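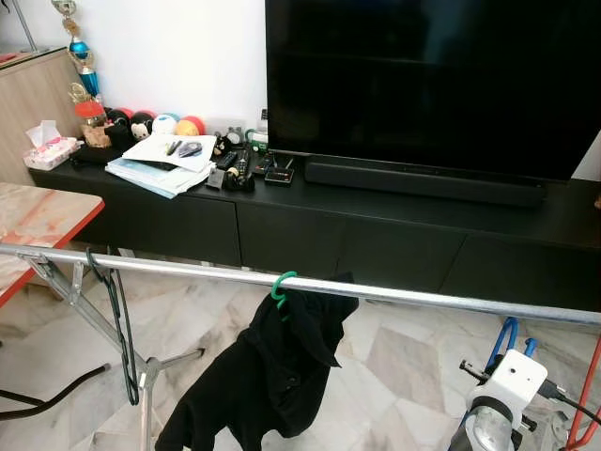

Hesness Junior Science, Issue 30, page 6

House Rules for Robots

Your home probably has rules. Shoes go by the door. Knives stay on the counter. You ask before you open somebody else's mail. Some of the rules are written down, but most of them are only in people's heads, and you learned them because a grown-up said them many times.

A robot doesn't learn rules like that. It can't tell that a trophy matters to someone and an old receipt doesn't. If a robot is going to work in a living room, people have to decide on the rules first, write them down, and then test whether the robot and the people near it can follow them.

This article is about those rules. We will use one job for all of it: handling clothes on hangers and a drying rack.

Why laundry?

Robots have worked in factories for a long time. A factory robot often does the same thing all day. The parts come to the same spot, the floor is marked with lines, and many of the machines have a fence around them. When somebody opens the gate in the fence, the robot stops.

A home has no fence and no marked lines. Chairs get moved. A cat walks through. Clothes make the job harder still, because a shirt never has the same shape twice. A box stays a box when you pick it up, but a sweater sags, folds, and swings.

So rules written for a fenced factory robot don't cover everything in a home. Some can be borrowed. Others have to be made up new.

What is a standard?

A standard is a set of rules that many people have agreed to use. You use standards every day without noticing. The plug on your lamp fits the outlet in your bedroom and also the one at your grandmother's house. Someone wrote down the size and shape of the plug, and the companies that make lamps follow what was written.

Robots have standards too. They cover things such as how a machine must stop, what happens if a part breaks, and what warnings have to be in the manual. Engineers write them in meetings, other engineers argue with them, and the words get changed until most people can agree. It is slow work.

Good practice is different from a standard. It means the careful habits of people who do a job well. Wiping the board before class is good practice. It might not be in any rule book, and you could get through the day without it, but the teacher who does it has fewer problems.

At the Hesness workshop in Vatcombe, a page of house rules hangs next to the door. It mixes both kinds. Dayana Ccori wrote most of it, and she has crossed things out and written them again many times. Here are the rules that matter most for laundry.

Rule one: Look at the room first 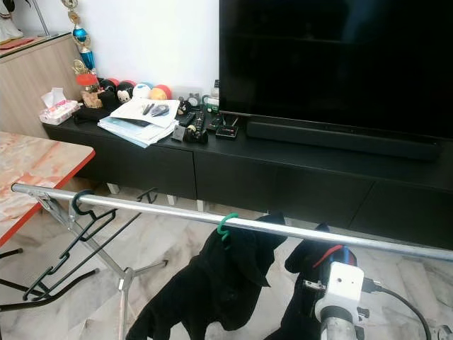 A robot's workspace is all the space its arm can reach, plus the space that anything it is holding can reach. That second part is easy to forget. An arm holding a coat hanger is longer than an arm holding nothing, and a sleeve can swing out farther than the hanger does. Before any work starts, a person should look at the whole workspace and also a little way past it. Drying racks need special care, since they take up a lot of room and a bump in one place can move the whole thing. In this room you would check the bar and the folding legs, and then look past them to the TV stand, where there are papers with pens on top, a trophy, and some small round character balls. Light things like those are easily knocked to the floor by a swinging sleeve. A person can decide to move them, or can decide the rack is far enough away. Either choice is fine as long as somebody made it.

Cables are part of the check too. A robot may have cables for power or for sending signals, and a house has plenty of its own. The workshop rule says to follow each cable with your eyes from one end to the other. You are looking for places where it could catch on something or be pulled tight when the arm moves.

Rule two: Someone is in charge of stop

Every robot in the workshop has a stop button. It is large and red, and pressing it makes the arm quit moving. The rule about the button has three parts, and new helpers have to say them out loud.

One person holds the button or stands where they can reach it. That person does no other job. If that person has to leave, the robot stops before they go.

The second part is the one people want to break. Holding a button is boring. It's tempting to fold a towel or look at your phone. Ccori's answer is to trade places often. She sets a timer, and when it rings, the person with the button gives it to somebody else and says "yours." The other person says "mine." If nobody has said "mine," the button hasn't changed hands.

A robot can stop in more than one way. Sometimes cutting the power at once is safest. Other times that would make the arm go limp and drop what it was carrying, so the arm slows down and holds still instead. The people who build a robot have to work out which kind of stop it needs, and the people who use it have to know which kind they have.

Rule three: Go slow near people

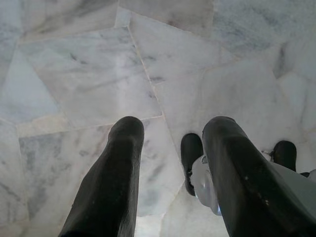 The faster an arm moves, the harder it hits and the longer it takes to stop. You know this from riding a bike. At walking speed you can put a foot down, and at full speed down a hill you can't.

Vatcombe's robots are set to a slow speed whenever a person is inside the workspace. The setting has a lock on it, so a helper in a hurry can't turn it up. Visitors often complain that the robots look sleepy. That's all right with the people who work there.

Slow isn't enough by itself. A slow door can still pinch your finger. So there is a second rule about fingers, both kinds. A gripper is the part of a robot that grabs. It works a bit like your thumb and first finger. Where two parts close together, there is a pinch point, and you keep your hands away from it even when the robot looks like it's resting. A robot that is waiting for its next instruction and a robot that is switched off can look exactly the same.

If you need to fix something near the gripper, you turn the robot off first. Then you fix it. Then you step back and say "clear" before anyone turns it on again.

Rule four: Know how much is too much

Each robot at the workshop has a card with its weight limit. The smallest arm there, called Clekum, has a limit of 600 grams. A dry T-shirt is well under that. A pair of wet jeans can be well over it, because water is heavy and cotton soaks up a lot.

You might think a robot would just fail to lift something too heavy, and that would be the end of it. But an arm that is pulling too hard can tip over, or slip, or wear out its motors. The clothes can be hurt too. Helpers weigh wet things on a kitchen scale before they go on the rack. It takes a few seconds.

There's also a limit on how hard to squeeze. Squeeze too little and the shirt falls. Squeeze too much and you can stretch a seam or crack a button. Soft pads on a gripper can help, because they spread the squeeze over more cloth and keep it from sliding.

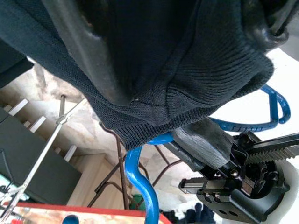 Gray foam finger pad against the ribbed hem of a dark navy knit.

Knits need more patience than most cloth. A knit is made of loops, and if one loop gets caught on something sharp, it pulls the loops beside it. Before working with a sweater, run your own finger over the pads and feel for rough spots (with the robot off, remember). A worn pad gets replaced. It doesn't get taped.

Rule five: Ask before you look

Many robots have cameras, and they need them to find the sleeve or the hook. But a camera can't choose to see only the laundry. It also picks up whatever else is nearby, such as a letter on a table, a photo on the wall, or a little brother running through in his pajamas.

So there are rules about what the robot sees. The people who live in a home should be asked before a camera is turned on there, and children count as people who live there. They should be told what the pictures will be used for and who can look at them. They can say no, or say yes to one room and no to another. They can change their minds later.

Some families put private things away first. That's a good habit, but the job of being careful belongs to the people running the robot.

Rule six: Write down what went wrong

There is a notebook at the workshop named Hakim. (It was somebody's nickname for it years ago, and it's printed on the cover now.) Every drop, bump, snag, and surprise goes in Hakim, with the time of day and what the robot was doing. Near misses go in too. A near miss is when something almost went wrong.

You don't get in trouble for writing in Hakim. If people were scolded for it, they would stop writing, and then no one would find out that the same hanger keeps slipping off the same arm. Ccori reads the new pages at the start of each month. In June she found several notes about hangers turning sideways, so she added a line to the page by the door: check that the hook is sitting all the way over the bar.

Try it at home

You don't need a robot for this one. You need a drying rack or a chair with a straight back, a hanger, a shirt, and a friend.

One of you is the robot. The robot keeps one hand behind its back and may use only a thumb and one finger of the other hand. It moves slowly and does only what it is told. The other person gives instructions and can say "stop" at any time. When you hear "stop," you freeze.

Get the shirt onto the hanger and the hanger onto the rack. Then trade places and write down each thing that went wrong. Pick one and make up a rule for it. Try again with your rule and see if it helped.

Words to know

Gripper: the part of a robot that grabs things.
Near miss: something that almost went wrong.
Pinch point: a place where two parts close together and could squeeze you.
Standard: rules that many people have agreed to use.
Workspace: all the space a robot, and whatever it's holding, can reach.

Next: Why do robots bump into glass doors? Turn to page 7.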